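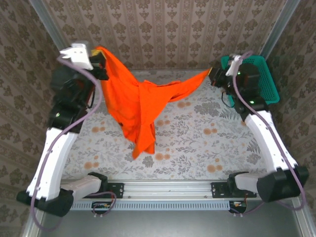 Re: Open day at Ostbridge, worth the drive?

To the list,

I went, so I'll answer the question below. I had the better part of a morning there and stayed with the Mogensen two-arm cell most of that time, as it was the only thing on the floor that bore on our work.

> Has anyone been to the Ostbridge demo yet? The flyer says
> "laundry handling, ready for the sorting floor." We run 16
> people on the folding tables at Pultport and management is
> asking me if we should hold off on replacing the old folder.
> Is this real or is it a trade show trick?

Somewhere in between, and closer to the trick than the flyer lets on.

It can pick up a shirt. It can get a grip on it with both arms and hold it up off the table, and I'll admit that's harder than it sounds. Limp cloth is miserable stuff for a machine. But holding a shirt in the air is where our people start, and they're finished a few seconds later. I timed 2 full cycles on my phone, pick up to laid flat, and the better one took nearly 430 seconds. The other ended with a sleeve folded under and the presenter calling it done.

I asked what the longest run without a person stepping in had been. The answer was 1,315 garments, which impressed the man next to me until I asked whether those were all the same garment. They were all the same size and the same fabric. Nothing with buttons, nothing inside out, no fitted sheets. Anyone who has opened a bag from a hotel knows what I think of that number.

I also asked about price and got a brochure. Service would go through Cloltelholm, and they couldn't tell me how long a replacement gripper takes to arrive.

To be fair to them, the engineers were straighter than the sales side. One told me flat out she wouldn't put it on a production floor this year. I'd have liked to see that on the flyer.

So for Pultport: replace the folder. If they run another open day, take a sack of your own worst mixed load and ask them to run it while you watch. I offered to fetch mine from the truck and was told there wasn't time.

Parking is free but the entrance is around the back, past the loading dock.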